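Jallero and Fosness announce low-top trainer, and keep the claims short

27th June - Footwear label Jallero and running shop Fosness will release a joint version of the Staro low-top next month. Only 3,211 pairs are being made, in one color, a flat chalk gray with a gum sole. The price is the same as the regular Staro.

Jallero design lead Junhao Shi is not calling it a reinvention. "It's a shoe we already sell, with a better tongue and a stiffer heel," Shi said. "Most joint releases change the laces and add 20 dollars. We looked at a lot of those and didn't see why anyone should pay for them."

Fosness buyer Nusrat Soomro asked for proof before signing. The first sample, shown in May, had a suede toe that Soomro doubted would last a season. It was replaced with plain canvas. The heel was tested by 12 shop staff, and Soomro notes that a dozen people who like shoes is hardly a study.
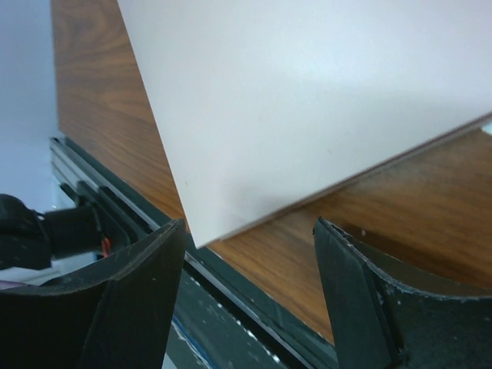
The box is plain too, with no numbered card and no spare laces. Shi's team turned down a printed lid and a foil stamp, and wanted a plain surface, matte and pale, with nothing written on it. Whether buyers will miss the extras is an open question - Fosness expects some will.

Pairs go on sale in Fosness shops first, then online. There is no raffle and no app. Press contact: Asanka Jayawardena, Jallero.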